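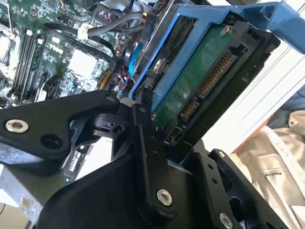
**Swapping a hard drive that sits in a plastic caddy**

Shut the computer down, pull the power cord and hold the power button in for a few seconds. Touch bare metal on the case before reaching inside.

- Take a photo of the cables before you unplug any. Pull on the plug, never on the wires.
- Most caddies release with a lever or a pair of tabs. If yours won't move, look for a screw before you pull harder.
- Lift the drive out by the caddy rails and keep fingers off the circuit board and the gold contacts.
- Some caddies flex open at the sides, others use screws. Put any screws in a jar lid — drive screws and case screws often have different threads.
- Check the label for capacity. A drive sold as 1,000 GB will show up smaller on screen, and that's normal.

Set the old drive on a folded cotton towel, not on carpet. Write the date on masking tape and stick it to the caddy, clear of any vent holes. Mine says 8 Jul 2024.

Vacuuming inside the case is a bad idea. Use short puffs of canned air and hold the fan blades still with a finger.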